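Home | Archive | Household | Letters | About

Serving Orange Juice From a Dispenser

The household acquired its stainless steel beverage dispenser in May, and orange juice has been served from it at every larger breakfast since.

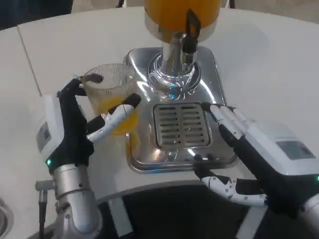
Matvii Hnatiuk wrote to ask whether a dispenser is worth the trouble when a pitcher holds enough for a family and fits in the refrigerator door. For four persons, a pitcher is the better choice. The dispenser is intended for mornings on which relatives are staying, and the most recent of these required 50 cups before noon.

The following practices have been adopted. Juice is strained before it is poured into the container, as pulp collects in the spout and slows the flow. The container is filled no earlier than 40 minutes before guests are seated. Cups are filled halfway, and guests are invited to return for more. Clear plastic cups are preferred for this purpose.

The drip tray requires more attention than the manual suggests. Juice dries in the slots and becomes difficult to remove. It is now rinsed in warm water after each use and dried with a cloth. Remo Pellegrini recommends a soft bottle brush for the spout, and his advice has been followed with good results.

A round table has proved suitable, although the dispenser should stand close enough to the edge that younger guests can reach the lever. The question of a second dispenser for iced tea remains open.

Print this page | E-mail this post

Contact | Copyright Mivness Household Notes | Back to top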